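Posting my notes on the Brarkaline reread as a thread. Scope: continuity of the powers only, plus some production details. Spoilers through the last issue of the second volume.

1/ The baseline. In volume one Brarkaline's field does a single thing: it stores impact and gives it back on contact. No flight, no projection. The lettering supports this - the sound effect on release is always drawn at the glove.

2/ The limit is set in the train yard issue. She can hold a charge for six hours, after which it bleeds off as heat. The narration box says so in plain words. Every plot in the first year depends on that number.

3/ Volume two drops the limit without comment. In the Ronard arc she takes a hit on the bridge, spends a night in custody, sits through a hearing, and releases the charge the next afternoon. That is well past six hours by any reading.

4/ The usual fan explanation is the Flirovetti collar. I don't think it works. The collar is a damper. It was introduced to stop Yeo from phasing, and when he wears it his output goes to zero. A damper should shorten her hold time or do nothing.

5/ The other explanation is that the bridge hit was larger than anything in volume one, so the decay took longer. This would be fine if decay scaled with charge. The train yard issue shows two different charges, one small and one large, and both are gone at the same hour on the same station clock.

6/ On to Yeo. His phasing has a cleaner record. He can't breathe while phased, he can't carry anything heavier than his own clothes, and he comes back at the temperature of whatever he passed through. The third rule is used four times and is consistent each time, including the ice wall. 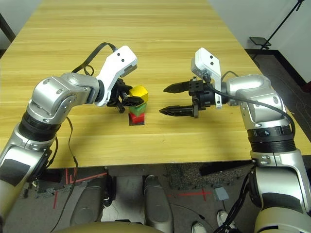

**Comics / Continuity**

7/ The exception people cite is the vault issue, where he comes out holding the ledger. Check the page again. He goes in with the satchel already open and the ledger is handed to him through the slot after he is solid. The panel order is confusing because the slot is drawn at the bottom of a splash, below the panel it precedes.

8/ The collected edition makes this worse. The splash was a double page in the single issue. In the trade it lands on a right-hand page with a turn in the middle, so most readers get the ledger first and the slot second. If you own only the trade, that is probably where your objection comes from.

9/ Ronard. No stated power until the fourth appearance, when he is shown copying the last ability used on him. Note "last," since the back cover copy says "any." The story pages never support "any." He gets the storing field after Brarkaline hits him and loses it the moment Yeo phases through him.

10/ This matters for the finale. Ronard's copied field overloads in the tower. Under volume one rules he should have had six hours before the bleed. Under volume two rules he should have had no upper bound. He gets what looks like ten minutes. Neither rule set produces that result.

11/ My reading: the finale was plotted against an earlier version of the field, and the dialogue was adjusted later. The line "it's been in me all night" sits in a balloon with visibly tighter lettering than the rest of the page. That is weak evidence, but it is the only page in the issue where the lettering changes size.

12/ Print details, for anyone matching copies. The convention variant of the first issue was limited to 2000. Mine is numbered 3339, so either the limit was ignored or the numbering covers both covers. The indicia doesn't say. If you have a number above 2000 on the standard cover, post a scan.

13/ Color shift: the Flirovetti collar is green in the singles and gray in the trade for the first two chapters, then green again. The letters page in the September issue calls it "brass." I have no theory for that one.

14/ Correction to a thread I posted last year: I said the train yard clock reads the same time in both panels by mistake. It doesn't. The second clock is on the opposite platform and the shadows have moved. The hold time is stated correctly and the error was mine.

15/ Next up is the Yeo solo series. I have all of it except the annual, which was never collected. Same format - powers first, then printing differences.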